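Villanueva Bench Gallery: Hand-Held Gripper Collection

This page collects notes and pictures from the tabletop demonstration work at the Villanueva room. The work supplies recorded examples to Kusus, the policy we train to pick up, move and set down household items. A person holds the gripper, performs the task by hand, and the tool records camera video, finger opening and tool motion together. The robot arm learns from those recordings later.

Readers who want the training side should go to the Kusus notes. The entries on this page deal with collection only: how an episode is started, what is kept, what is thrown out, and how the table and tool are set up between takes. Text by Yolotzin Zamudio, with corrections from Aurelio Trujillo.

Terms used on this page

An episode is one complete attempt at one task, from open fingers to open fingers. A take is any recording, including the ones that are dropped before they become episodes. A block is 32 accepted episodes of the same task by the same operator. We stop at 32 because operators begin to repeat the same path without noticing, and a repeated path adds little to the set.

The current target is 1,000 accepted episodes for the Podham task list, which covers cups, lids, small boxes and folded cloth. Rejected takes are stored separately under the same naming scheme and are not counted toward the target.

Start of an episode

Every episode begins with the jaws fully open and held clear of the surface. The operator holds still until the tone sounds, then moves. The still period gives the motion tracker a clean starting pose. If the operator drifts during it, the first part of the path is offset and the whole take is marked for review.

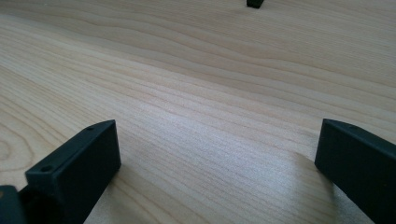

Finger opening is the value we check most often, and it is read from the video as well as from the encoder. The two readings should agree within one step of the encoder. A dark finger against a pale tabletop gives the reader a strong edge to find, and with the jaws open and nothing between them the bare wood grain supplies plenty of texture for the tracker. The same wood causes some trouble too. A band of shadow next to the right finger can be taken for part of the finger if the threshold is set too low, and the reported gap then comes out narrower than the real one. Florêncio Falcão raised the threshold in December and reran the affected blocks. Two of them still failed and were collected again from the start.

Approach and grasp

Operators are asked to come in at a natural speed. Early blocks were collected slowly, on the theory that slow motion would be easier to learn. Kusus learned the slow approach well and also learned to pause above every object, a habit copied from people who were being careful. Those blocks were removed.

We now ask for variety in the approach. Within a block, the operator changes the starting height, the side of entry and the wrist angle. No script is given for this. Scripts were tried on the lid task and produced paths that fell into three tight groups, with nothing between them. The present instruction is a single sentence: start somewhere you did not start last time.

Missed grasps are kept if the operator recovers in the same take. A miss followed by a second attempt is useful to the learner, which will miss often in its first weeks on the arm. A miss followed by a long pause, a question to someone across the room or a hand reaching into view is rejected.

Placement and release

The release is the least reliable part of the set. People tend to open the fingers and pull away in one motion, and the video then shows the object tipping or sliding after contact has ended. For cups and boxes the operator opens fully, waits one beat and then lifts. For cloth the beat is dropped — the fabric moves whether or not anyone waits.

An episode ends when the jaws are open again and the tool has moved away from the object. Trimming is done by software and checked by a person. Xóchitl Orozco checks the cup and lid tasks. Leobardo Tlapale checks boxes and cloth. They trade one block in every set so that the two of them do not settle into different standards.

Tool checks between blocks

The fingers are inspected for play before each block. A loose finger closes a little short of its mate, and the encoder does not see it. The check takes under a minute: close fully, open fully, close on the gauge strip, and write down the reading. If the reading has shifted, the screws are tightened and the last block is pulled for review.

The lens is wiped with a dry cloth. Alcohol wipes left streaks that showed up as soft patches in the video, and one whole block of lid episodes was lost to this before the cause was found.

Tracking is restarted whenever the tool has been set down. Operators forget this more than any other step. The recording program, Wulow, now refuses to open a new block until the restart has been logged.

Lighting and surface

The overhead lamps stay at a fixed setting within a block and are changed between blocks. We want the learner to see different light, but a change in the middle of a take confuses the tracker. Window blinds are closed for the opening-value calibration and may be left as they are at other times.

The surface is part of the record. Each block carries a surface code, and a new code is issued when a table is replaced, covered or refinished. A policy trained on one tabletop did poorly on a speckled gray one in our first comparison, mainly in judging height above the surface. Blocks on a second and third surface are planned, in the same task order, so that the comparison can be repeated with equal counts.

Rejection codes

Four codes account for nearly all dropped takes. D is drift in the still period. H is a hand or sleeve in view. G is disagreement between the two gap readings. T is a tracking loss longer than the allowed limit. A take may carry more than one code, and the reviewer enters all that apply. Free-text notes are allowed but are not read by the sorting program, so anything that should affect sorting has to be in the code field.

Code G needs a second look before it is final. If the fault is in the video reading, the take can often be saved by running the reader again. If it is in the encoder, the take is dropped and the tool is taken out of use until it has been checked on the gauge strip.

Open items

The naming scheme does not yet separate left-handed from right-handed operators. The field exists in Wulow but is blank in all of the early blocks. Aurelio Trujillo is filling it in from the sign-out sheets.

The cloth task needs a better definition of success. At present a fold is accepted if the reviewer would accept it, and the two reviewers disagree on corners.

Page last revised 11 March 2019

Contact: Yolotzin Zamudio, Villanueva room | Copyright Kusus collection group | Back to top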